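I'd been swapping emails with Angeliki Petridis for months before I finally got her on a call long enough to talk properly about Fomasora, the planning software she writes at Stellthorpe. She was eating crackers. I'd had too much coffee. It went on for two hours, so what you're getting is the good bits!

I started by asking what Fomasora does that a pile of scripts doesn't. "Well, it was a pile of scripts," she said. "There were 74 of them, and each one knew a little about the job and didn't trust the others." Now there's one task tree, and every branch carries its own idea of what the arm should be seeing and feeling at that point. If the readings drift from that, the planner backs up to the last pose it was sure of and picks another way in.

PC work is her favorite test of all this (mine too, I used to fix desktops for pocket money). A processor has to go into its socket square and flat, with next to no push. "You can't bully it," Angeliki said. "With a bracket you can lean on the thing and let the compliance sort it out. Over a socket full of pins you want the controller to be a coward."

So a lot of our talk was about cowardly controllers. Hers runs two estimates side by side, one from the fixed view of the whole case and one from the wrist, and the closer the fingers get, the more the wrist view counts.

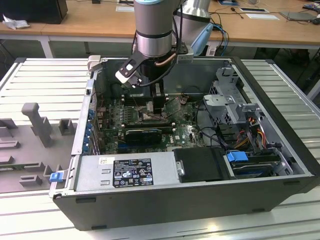
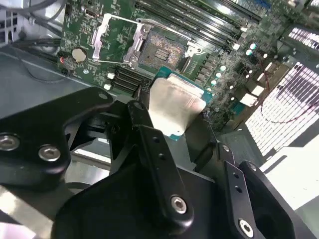 Toshiko Hamada wrote to me after reading a draft of this and wanted it on record that the blending came second, and that the first version simply switched from one estimate to the other at a fixed height. She said the arm gave a little hop every time it crossed that line, and that 11 of the early log files are nothing but people trying to find out why.

Angeliki laughed when I passed that along. "The hop! Yes. I blamed the motion planner for weeks and it was my own if statement."

I asked about the logs, because I'm nosy about logs. Fomasora writes down every decision along with the options it turned down, and you can replay the lot on a laptop with no arm attached. There are 583 saved runs in the test set now, and a change to the planner has to get through all of them before it goes near hardware. Does that catch everything? "No, it catches the stupid things. But I make a lot of stupid things, so I'm very fond of it."

What's still annoying her is cables. Her collision model likes boxes and cylinders, and a loose power cable is neither, so for now the planner wraps a fat no-go zone over the whole bundle and loses some perfectly good approach paths. She has a branch that tries something smarter. It's slow, and she wants it in by March.

We finished up arguing over whether the task tree should be editable by hand. I say yes, she says only over her dead keyboard.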